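July 2026

Hello again from Pitville! I finally did the thing I've been putting off since last summer and learned to drink enough water. I know, I know. I'm a grown adult. But I'd get to four in the afternoon with a headache and a cold cup of coffee, and wonder why I was so grumpy.

What got me going was the heat. We had a long sticky stretch, and the bus out to Endley takes 40 minutes with windows that barely open (if you ride the 18 you know exactly what I mean). So now I fill a bottle before I leave, and another one when I get in. That makes 2 before lunch, and I feel so much better for it!

A few of you wrote in after the last issue with tips. Cucumber slices, yes. Mint from the garden, big yes. Frozen grapes in place of ice cubes were a new one on me, and I've been through two bags already. Somebody over in Bakke swears by a pinch of salt and a squeeze of lime, but I tried it and it tasted like a sad margarita.

I'm saving the iced tea recipes for September, when I'll have my kitchen back and can test them properly. Keep sending them, especially the peach ones. If yours needs a weird syrup, tell me where you buy it, as the store in Govbridge has stopped carrying half of what I like.

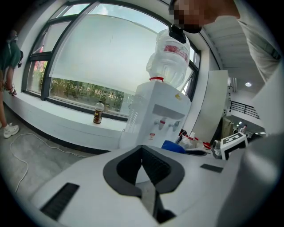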